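Notebook – handheld gripper kit review
November, Stustdale site

Carried over from the last entry: the Starus handheld kit is with us on evaluation and has to go back or be paid for at the end of the month. The alternative is the Jenside kit, quoted but not yet in hand. Everything below refers to the Starus unit unless it says otherwise.

09:40. Kit unpacked and laid out on the bench. Contents match the packing list except for the spare finger pads, which are shown on the quote and missing from the case. Emailed the supplier. Firmware on the handle is one revision behind what the support page offers. Left it alone for the first sessions so that the baseline is the unit as shipped.

Weight on our scale is 774 grams with the battery in and the camera mounted. The data sheet gives a lower figure, which I take to be without the battery. Balance point is ahead of the grip, close to the trigger pivot. It feels fine for the first few minutes and noticeable after a long run. Anyone doing a full session should plan on switching hands or stopping.

Trigger travel is long and even. The return spring is stiffer than I would choose. There is a small dead zone at the start of the pull, where the trigger moves and the jaws do not. Measured it with feeler gauges and wrote it on the calibration sheet. It repeats well, so it can be handled in software if the kit is kept.

10:30. Calibration. The procedure in the manual is usable but the steps are out of order: it asks for the jaw zero before the lens check, and the lens check then requires the jaws to be opened past the zero mark. Did the lens check first, then jaw zero, then the full open and close cycle 12 times. No drift in the encoder reading at either end. Wrote a corrected order and taped it inside the lid of the case.

The wide lens is the main selling point in the brochure. Distortion at the edges is strong, as expected. The supplied intrinsics file loaded without errors and straight edges came out acceptably straight after correction, except in the outer corners. We do not use the corners for anything, so I did not chase it.

11:15. Moved off the bench for grasp runs on ordinary objects.

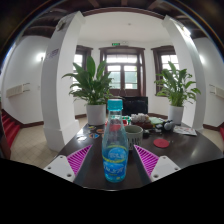

Finger pads are the part of this kit I have the most doubts about. The brochure describes them as general purpose, with no hardness figure and no wear figure, and the supplier has not answered on either. Their diagonal ridges are a fair choice for cloth and card, where an edge can bite, but on a plastic bottle standing upright the contact is limited to the high points. A wrapped label complicates it further, because the pad can land on film in one place and bare plastic in another. For the bottle runs I logged grasp height as low, middle or high so the two surfaces can be separated later. The magenta does help the segmentation script, which had trouble with the gray pads on our old handle. Clear plastic is still hard for it.

Bottle results: low grasps held in every run. Middle grasps held, with a visible rotation in a few of them when the wrist was tilted. High grasps, near the shoulder, slipped often enough that I would not include them in a training set without a note. Cap was left alone throughout. Repeated the middle grasps with a slower trigger pull and the rotation was smaller. That suggests one pad is making contact before the other, either through operator error or through a mounting offset. Check the offset with the gauge block before blaming the operator.

Ceramic cup: fewer runs, all with the jaws closed on the outside wall. No slip. Pads left no mark on the glaze. Did not try the rim.

13:50. Recording. Handle writes to the internal card and streams a preview at the same time. Preview lag is noticeable but not a problem, as nobody steers by it. Pulled the card and checked the log: 2000 frames in the test segment, no gaps in the timestamps. Jaw width and video agree to within one frame at the start of the segment and at the end. This is better than the Gumede handle we had on loan in the spring, where the two streams drifted apart over a long take and had to be re-aligned by hand.

File naming is poor. Each session starts again from zero, and a second session will overwrite the first if the folder has not been moved. Lost one short take to this before I noticed. Until the firmware is updated, copy and rename after every session.

Battery went from full to 32 percent over the morning, with the preview on for most of it. The unit does not charge while recording. Would need a second battery for any full day, and that is priced separately.

15:20. Phone call with Starus support. Missing pads will be shipped. They confirmed the overwrite problem and say the newer firmware fixes it. They would not commit to a pad life in grasp cycles. Asked about a softer pad and was told one is planned, no date. Asked whether the return spring can be swapped by the user. Yes, four screws, but it voids the warranty on the trigger assembly.

Comparison with Jenside, on paper only: lighter handle, shorter trigger, smooth pads, narrower lens. Price is almost the same once the Starus battery is added. Service contract is cheaper but covers return to depot only. No view on grip until we have one here.

To do:
Check pad mounting offset, left against right.
Update firmware, repeat jaw zero, compare with the sheet from this morning.
Repeat high grasps on the bottle with the spare pads when they arrive.
Cloth and card runs, not started.
Ask Jenside for a loan unit – two weeks would be enough.

Kit is back in its case on the lower shelf, battery on charge, card copied to the shared drive under the Stustdale folder.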